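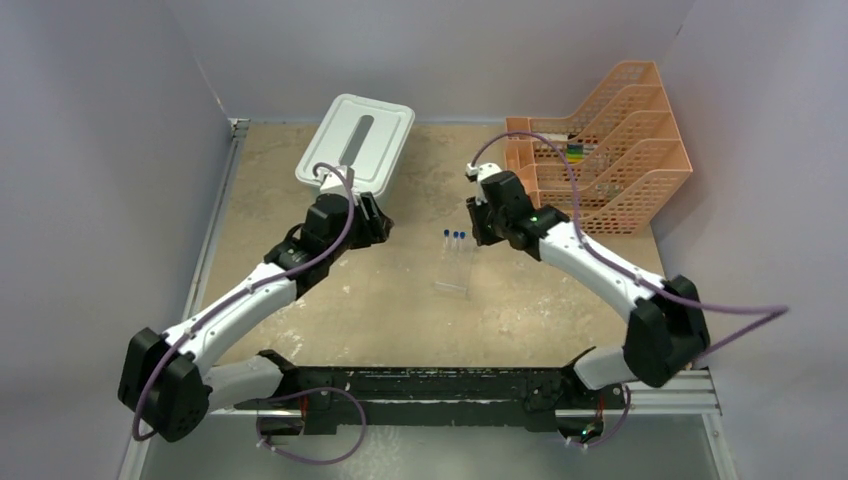
# Two-arm cell, pre-session check with comments

May 9, 2019. Cell: Sendow. Task set: Wilolau (lid, rack and organiser). Checked by Gunther Voß.

Tick each line before the first take. If a line fails, write what you saw and leave the arms unpowered until it is sorted.

## 1. Enclosure and table

- [x] Back and side walls clean, no tape left on them
- [x] Tabletop wiped, no crumbs of plastic
- [x] Corner bolts on the aluminium rails tight

Comment: the plain grey walls are a joy to work with. The speckled top stays as it is for this set, so please don't cover it with a mat halfway through!

## 2. Arms and mounting rail

- [x] Both bases tight on the black rail
- [x] Elbows move freely by hand with power off
- [ ] Right elbow keeps its distance from the side wall through the full reach

Comment: the right elbow works close to the wall, and I want the soft limit brought in a touch before we let new operators drive it. Eichhorn has the settings file. Everything else on the arms feels lovely, very smooth from shoulder to wrist.

## 3. Cables

- [x] No nicks or flat spots in the purple sleeves
- [x] Connectors at the bases pushed fully home
- [ ] Loops clear of the objects in every start pose

Comment: this is the one to watch. The left loop reaches over the front edge of the white lid while the gripper has hold of it, and the right one lies over the front of the orange organiser. A snag there could drag an object along and spoil a take (or pull a plug, which is worse). Add a clip on each forearm, then go through the start poses again.

## 4. Grippers

- [x] Fingers close evenly
- [x] Finger pads clean, no shiny patches
- [x] Grip force at 30 per cent for lids and vials

## 5. Objects

- [x] White lid: rim sound, no sharp corners
- [x] Clear rack with three blue-capped vials: caps tight
- [x] Orange organiser in the back right corner, nothing poking out sideways

Comment: the rack is hard to spot against the tabletop, so look twice before you send a gripper across the middle. I love having it in the set all the same. See-through things are just what the model needs more of.

## 6. Recording

- [x] Stop button tested from the operator's chair
- [x] Clocks on both arms agree
- [x] Disk space: 512 GB free

Comment: we stand at 3096 takes, and 140 of those are new two-handed lid lifts. Keep the fumbles if the operator recovers, and mark them "recovered" in the Clullier log. Bin a take only when somebody reaches into the cell or the stop is pressed.

## Still open

1. Right elbow soft limit (Eichhorn)
2. Forearm clips, both arms (Voß)
3. Full inspection of the rail bolts, due in August

Cleared for slow-speed takes only until 1 and 2 are signed off.

G. Voß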